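Culton Kitchen – Weekday Lunch Buffet: Frequently Asked Questions

Last updated in November. If your question isn't covered, call the front desk after 10 a.m. or ask your server.

When is the lunch buffet served?
Monday through Friday, from 11:30 a.m. The last seating is at 1:45 p.m. and the hot line closes at 2:30. We don't run the buffet on weekends, when the regular menu applies all day.

How much does it cost?
The adult price is posted at the door and on our booking page. Tax is included, but drinks other than water, coffee and tea are extra. Children under 4 eat free with a paying adult. Children from 4 to 11 pay half price.

How does the second-diner offer work?
For every two adults at the table, the second eats at half price. The offer is good on weekdays except public holidays. It can't be combined with the Erkbridge office discount or with gift cards bought on sale. Tell us you want to use it when you book, as we can't add it after the bill has been printed.

Do I need a reservation?
For a table of two you can usually walk in before noon. After that we fill up quickly, and Fridays are often booked a week ahead. The dining room has 84 seats, and we hold a few of them for walk-ins.

How long can we stay?
Two hours from the time you booked. If you arrive late, the table is still due back at the original time.

What happens if someone in my party doesn't show up?
Let us know by 10 a.m. on the day and there is no charge. After that we keep the deposit for the missing seat. Parties of three or fewer don't pay a deposit.

What is on the buffet?
There are three hot mains, a carving station, soup, salads and a dessert table. The mains change each week. Chef Tomoyo Honda plans them on Monday morning once the produce order is in, so we can't confirm dishes further ahead than that. The roast chicken and the miso eggplant are there every day.

Is the grill included?
Yes. The Sakai grill counter at the back is part of the buffet price. Order there and take a numbered stand to your table. Steak is limited to one portion per visit – everything else can be reordered.

Do you have vegetarian, vegan or gluten-free dishes?
Vegetarian and vegan dishes are marked with a green card, gluten-free dishes with a yellow one. All of our food is prepared in one kitchen, so we can't promise that any dish is free of traces. If you have a serious allergy, please speak to the manager, Els Verstraete, before you book.

Can I take leftovers home?
Not from the buffet. Anything ordered from the regular menu can be boxed.

Can I bring my own wine or a cake?
Wine is fine with a corkage fee per bottle. Cakes are welcome at no charge. We have plates and a knife, but please bring your own candles.

Can we book the side room?
Yes, for groups of 12 or more. It needs a set menu or the full buffet price for each guest. The side room is not open to walk-ins.
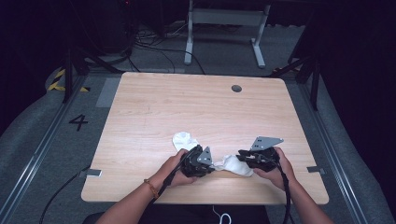

White socks on a light wood-grain table.

Is there a dress code?
No. Shirts and shoes are required, and that's all.

Where do I park?
The Trarnex garage is across the street. Bring your ticket to the front desk and we'll validate it for two hours. Street parking in front of the restaurant is limited to 30 minutes until 6 p.m.

Is the restaurant wheelchair accessible?
The main entrance has a ramp and the restrooms are on the same floor as the dining room. The buffet counters are standard height. A server will be glad to plate food for you if that's easier.

Do you sell gift cards?
Yes, at the front desk and by phone. They don't expire and can be used for the buffet, the regular menu or drinks. We can't exchange them for cash.

I left something behind. What should I do?
Call the front desk and tell us the day and where you were sitting. We keep lost items for 30 days.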